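Item: small desk lamp, spherical shade, white
Stock line: Oneo table series
Sheet revised 07/12/2019

# Oneo Desk Lamp, Small, with Disc Base

A compact lamp for desks, bedside shelves and reading corners. The shade is a sphere mounted directly on a short stem, and the stem rises from a broad round base that holds the controls. Shade, stem, base and cord are all white. The lamp ships assembled except for the shade, which is packed separately and fitted by hand.

## Intended use

The lamp gives diffuse, low-level light in all directions. It suits a desk used for screen work, a hallway shelf or a child's room. It is not a task lamp: there is no arm, no reflector and no way to aim the light at one spot. For drafting, sewing or close repair work, choose a lamp from the Azimi clamp series instead.

Indoor use only. Do not install in bathrooms, covered porches or any area subject to splashing.

## Placement

Set the lamp on a flat, level surface with the whole base supported. A base that overhangs the edge of a shelf will tip if the cord is pulled. On slatted or heavily textured tops, put a rigid board under the lamp; a plain white shelf panel works well and also reflects some light upward.

Leave the cord slack behind the base. It should form an easy loop before it runs off the back of the surface, with no sharp bend where it enters the housing. Keep 3 inches clear on all sides of the shade and do not drape anything over it.
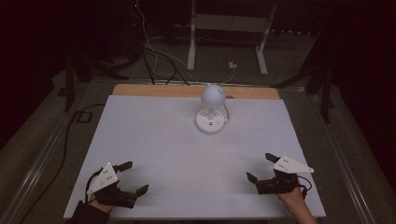

**Ravcombe Product Support – Lighting and Small Fixtures**

The controls are small gray buttons or markings on the upper face of the base. They are operated with light fingertip pressure and do not click. Response is slightly delayed on the first press after the lamp is plugged in; wait one second before pressing again.

## Controls

| Action | Result |
|---|---|
| Short press, power | On or off |
| Short press, level | Steps through low, medium and high |
| Long press, level | Continuous dimming, release to hold |
| Long press, power | Starts the sleep timer |

The sleep timer runs for 47 minutes and then fades the light to off. The period is fixed. Pressing power during the fade cancels the timer and returns the lamp to its last level.

Brightness is stored when the lamp is switched off at the base. It is not stored when power is cut at the wall or by a switched outlet strip. After a power cut the lamp stays off until the power control is pressed.

## Fitting and removing the shade

1. Unplug the lamp.
2. Hold the stem with one hand, close to the base.
3. Lower the shade onto the collar until it seats.
4. Turn clockwise a quarter turn. Stop at the first resistance.

To remove it, reverse the steps. Do not lift the lamp by the shade at any time, including when moving it a short distance across a desk. Slide one hand under the base and steady the stem with the other.

If the shade sits at an angle, take it off and check the collar for packing film. Earlier stock was shipped with a clear film ring that is easy to miss. It peels off from the tab side and leaves no residue.

## Cleaning

Unplug the lamp and wait 11 minutes before touching the shade. Wipe with a soft cloth, dry or barely damp. Dish soap diluted in water is acceptable on the shade once it has been removed. Do not use soap on the base, where liquid can enter around the controls. Solvent cleaners, glass sprays and abrasive pads will dull the finish.

Dust collects at the joint between stem and base. A dry artist's brush clears it.

## Known issues

**Flicker on low.** Usually seen when the lamp is plugged into a wall dimmer. The base has its own dimmer and the two are not compatible. Move the lamp to a standard outlet.

**Controls do not respond.** Unplug for 37 seconds and plug in again. If only one control fails, wipe the top of the base with a dry cloth and retry.

**Faint hum on high.** Normal within the first few hours of use. If it is still audible from arm's length after that, request an exchange.

**Lamp slides on smooth tops.** The foot ring under the base picks up dust and loses grip. Wipe it with a damp cloth and let it dry before setting the lamp down. Replacement rings are available.

## Spare parts

- Shade, white, with collar
- Foot ring
- Collar gasket (supplied with the shade, also sold singly)
- Power adapter

The cord is fixed at the base and cannot be replaced by the user. Lamps with a damaged cord should be taken out of use and returned. Do not tape or splice the cord.

Shades from the Pisside pendant line look similar but have a wider collar and will not lock. Orders that pair a Pisside shade with this lamp are held until the buyer confirms.

## Returns and questions

Include the lot code from the underside of the base with every request. Pack the shade apart from the base – most transit damage comes from shades left on the stem. The original molded tray is preferred, though any box with firm padding on all sides is accepted.

Technical questions: Sihan Qin
Spare parts and exchanges: Renzo Gentile
Trade orders: Xuelian Pan

The next revision of this sheet is due in February and will add the adapter part code for the replacement unit.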